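# Decanting and storing liquid detergent from large bottles

Bevan Ruddock, Aug 15, 2020

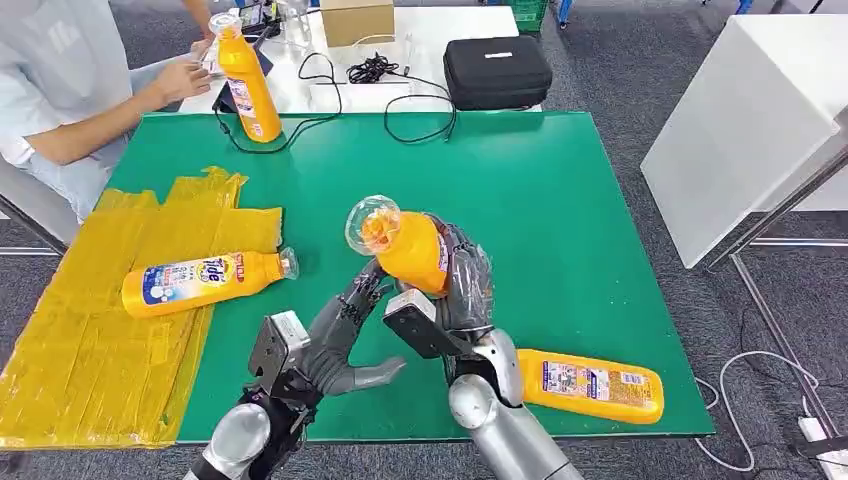

The method below is for moving liquid laundry detergent between bottles, and for laying down bottles that are part used. I wrote the first version in June for the shared laundry at Plinthorpe and have corrected the order of steps 3 and 4 since.

## What you need

- A wipe-clean mat, larger than the area you expect to work in
- A plastic sheet for the dirty side
- The full bottle and the receiving bottle, same product only
- A funnel with a wide stem (I use a Gratik, any make will do)
- Two damp cloths and one dry one
- A marker and a strip of tape

Do not mix products, even from the same maker. Some liquids thicken when combined and will block the spout.

## Preparing the bottles

1. Lay the mat flat and put the sheet to one side of it. Bottles with residue on the outside go on the sheet until they have been wiped.
2. Read both labels. Check the product name, the dose per wash and whether it is a concentrate.
3. Remove the clear measuring cover first, where there is one, and rinse it in warm water. Dried detergent in the cover is the usual cause of a bad dose.
4. Unscrew the inner cap. Keep each cap beside its own bottle - the threads can look alike and still not seal.
5. Wipe the neck and thread of both bottles.

## Pouring

Stand the receiving bottle upright with the funnel in place. Hold the full bottle by the body, with the handle (if it has one) uppermost, and tilt it slowly until the liquid reaches the neck. If it starts to gulp, reduce the angle. A gulping bottle is pulling air in past the liquid and will splash.

Pour in stages of 200 ml and let the level settle between them. Leave a gap of 15 mm below the neck. The last of the liquid clings to the walls, so leave the old bottle inverted over the funnel for 7 minutes, supported by hand or in a rack.

## Checking the seal

Refit the inner cap and tighten it by hand only. Wipe the joint dry, then lay the bottle on its side on a dry cloth. Look at the cloth after 15 minutes. If there is a mark, take the cap off, clean the thread again and repeat.

Bottles that pass can be stored on their side on a low shelf, label facing out. Bottles that fail are kept upright and used first. My shelf is a Waaka unit, 565 mm wide inside, and takes larger bottles only when they are laid front to back.

## Cleaning up

Fold the sheet inwards from the edges so that drips stay in the middle, and rinse it over a sink. Wipe the mat with a damp cloth, then a second clean one. Do not use hot water on a large spill - it foams and takes longer to clear. Pusex pads lift dried residue from the mat but will scratch a clear cover.

Write the date of decanting on the tape and fix it to the base of the bottle, clear of the dosing instructions.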